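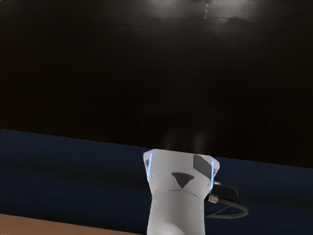 Lead actor out on the night, are we owed anything?

Ayane Furukawa

I bought four tickets to Jilar at the Erken back in May, for one reason, and the reason is called Asuka Kaneko. She's the one on the poster. She's also the one on the side of the bus, the tote bag and the email header. We went on 12th June, and there was a slip of paper in the program saying that the part of the mother would be played at this performance by somebody else. The understudy was fine. She was good, even, and my sister cried in the second act, though she'd had no dinner. I wrote to Nakajima, who sold us the tickets, and asked politely what happens now. Their reply had all the warmth of a smooth white shell with two pale blue light strips along its upper corners and a dark triangle pointing down where you'd expect a face. It thanked me for my love of live theater and said casting was subject to change. I hadn't mentioned love.

Some things that may matter. We stayed for the whole show. The slip was the first we heard of it: no sign at the doors that I saw, no email, no announcement before curtain unless it was during the one about phones. I also ticked the box for Imunex ticket cover when I paid, in the mood you're in when you tick those boxes, and I can't find anything in it about this either way. The cover cost more than the ice creams, which I had thought was impossible.

Am I owed a refund, part of a refund, an exchange, or just the experience? I'd like to know before I write again and get a second thank you. I'm not out for blood. I would, however, quite like to see the woman on the tote bag.

Isamu Chiba

No. You bought a ticket to the play, the play happened. Understudies work very hard and deserve respect. Last year I saw one go on with the book in her hand and it was the best thing I saw all season. People who only go for famous names are why everything is so expensive.

Junpei Iwasaki

I worked a box office window for 11 years (not the Erken's) and this was the conversation I had more often than any other, including the one about where the restrooms are. I can't tell you what Nakajima will do. I can tell you how these things usually went on my side of the glass.

Start with how the show was sold. Most ticket terms say the cast may change without notice, and you agreed to that when you paid, in the sense that anybody agrees to anything on that screen. But plenty of producers also have a separate policy for what they call an above-title star. That means the name is printed over or before the title of the show, on the poster and on the sales page. If the ad said "Asuka Kaneko in Jilar," you have something to argue with. If it said "Jilar" and then a list of names in alphabetical order with hers in the middle, you have much less, even if they put her face on a bus. Look at the confirmation email first and take a screenshot of the listing before somebody tidies it up.

Next is the awkward bit. You stayed. In every place I worked, an exchange or refund for a missing star had to be asked for before the curtain went up. After that the seat counted as used. I have had people come to the window at the end of a show, still wiping their eyes, and ask for their money back on the grounds that they had not enjoyed themselves. So expect that to be the reply, and have your answer ready. Yours is that you weren't told in time. A slip in the program is the normal way of doing it, but if the programs were sold at a stand inside the auditorium, or handed over with the house lights already going down, then you didn't have much of a chance to walk back out to the lobby with four people and their coats.

There should have been a board in the lobby. There nearly always is one, on an easel, placed with great care behind a pillar. Ask them whether it was up and at what time. They will have a show report from the stage manager, written every night, that says who was on and when the front of house was told. They probably won't send it to you. Asking about it by name does tend to move your email from one pile to a different pile.

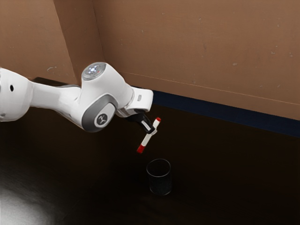 Then there's the matter of who you write to. Nakajima sold the tickets but I doubt they get to decide this. An agent's customer service desk can read you the terms, and has, with thanks. The person who can say yes is usually the house manager or the producer's office, and you reach them through the theater. Write to the Erken directly. Give the date, the seats, the booking number and one paragraph on what happened. Leave out your sister's dinner. Then ask for a specific thing.

And I would ask for an exchange and leave the refund alone. Money going out has to be signed for by a person who doesn't want to sign it. Seats on a quiet night cost them close to nothing and get filled with staff's cousins anyway. If there are still performances left with her listed, ask to be moved to one of those, say that you'll take midweek, say that you'll take the sides. I once moved 12 people that way on a single phone call and my manager thanked me for filling the balcony.

Check her schedule before you accept a date, though. Stars in long runs often have set nights off, published in small type on the show's own site and left off the agent's page. It would be a shame to go through all this and get the slip of paper again.

On the Imunex cover, read the list of what it pays for. The ones I've come across pay when you can't go. Illness, a dead car, jury duty. They don't pay when you can go and somebody else can't. If yours is different I'd love to hear it.

Isamu Chiba

I stand by what I said.

Ayane Hirose

Adding to Junpei's, with which I agree apart from the part about leaving out the sister. I'd keep the sister in. House managers are people.

I was at Jilar four nights before you and Kaneko was on, so I don't think it's a case of her having left the run, if that was worrying you. She was wonderful and also a bit hoarse, for what that's worth, and I'm not a doctor. I'd check for a cast notice on the theater's site, under the page for the show and not under news. When I looked, it was there for other dates, in gray writing on a slightly different gray.

Two practical things. One, if you paid by card, somebody will tell you to dispute the charge. You can, but I did this once over a concert and the seller closed my account, along with the two other bookings in it. It took some 31 emails to get those back. Try everything else first.

Two, put a deadline in your letter. I say something like "I'd be grateful for a reply within two weeks," which sounds mild and gives you a reason to write again. My experience of the Erken's office is that the first email goes to a place of rest. The second is answered by a person with a first name, and you should then write to that person by name forever.

For next time, and this costs nothing, look at the show's social media in the late afternoon. Understudies get excited when they're going on, as well they might, and they often post before the theater does. If you see it by then you can call and ask to exchange while the seats are still worth something to them. I've done that twice. One exchange went through and one didn't, and for the one that didn't I went anyway and had a nice evening sulking.

Ayane Furukawa

Thank you both, and Isamu too. I've checked, and the confirmation says "Asuka Kaneko in Jilar," in that order, in bold. Programs were sold from a tray inside the doors by a boy who couldn't make change, so we were sitting down by the time we had one. I have written to the Erken asking for an exchange, any midweek night she is on, sides accepted. The sister is in it, one line, without the dinner.

The Imunex booklet covers jury duty, as promised. It also covers "volcanic disruption," so I'll hang on to it.

Junpei, there was a board. My brother-in-law remembers it. He says it was behind the pillar and he leaned his umbrella on it.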